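Pince manuelle Staro 25, kit de doigts de rechange

Référence 627. Compatible avec les poignées Staro à partir du numéro de série 2231.
Fabricant : Drastholm. Distribution et service après-vente : Stalbridge.

Information de sécurité, novembre 2020

Un défaut a été constaté sur une partie des kits livrés depuis février. L'axe de pivot du doigt droit peut reculer dans son logement après un usage prolongé. La pince continue de se fermer, mais le doigt prend du jeu et serre de travers. Dans quatre cas signalés au service après-vente, l'axe est sorti complètement pendant la prise. Un opérateur a été pincé à l'index, sans gravité.

Le défaut se remarque surtout sur les textiles épais : doudounes, couettes, coussins. L'effort de fermeture y est plus long et l'axe travaille en biais. Sur les objets rigides, le jeu passe facilement inaperçu.

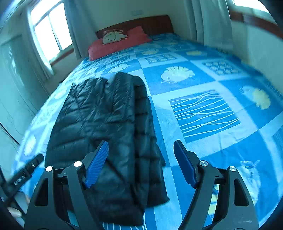 Avant chaque séance, ouvrez la pince en grand et poussez chaque axe du pouce, des deux côtés. Aucun ne doit bouger. Si un axe dépasse ou s'enfonce, arrêtez l'utilisation. Ne le remettez pas en place au marteau et n'ajoutez pas de colle : le logement est déjà ovalisé et la réparation ne tiendra pas.

Tenez l'autre main à l'écart des biellettes pendant la fermeture, y compris pour dégager un tissu coincé. Relâchez d'abord la gâchette.

Échange

Les kits concernés sont remplacés gratuitement, port compris. Comptez à peu près 25 jours de délai. Joignez le numéro de série de la poignée et une photo des axes. Les kits corrigés portent un point vert sous la biellette gauche et reçoivent un anneau d'arrêt supplémentaire.

Le montage demande une clé Allen, non fournie. Les patins existants peuvent être conservés s'ils ne sont pas fendus.

Contact technique : Roksolana Vakulenko
Retours et échanges : Buppha Phromma, atelier de Srithong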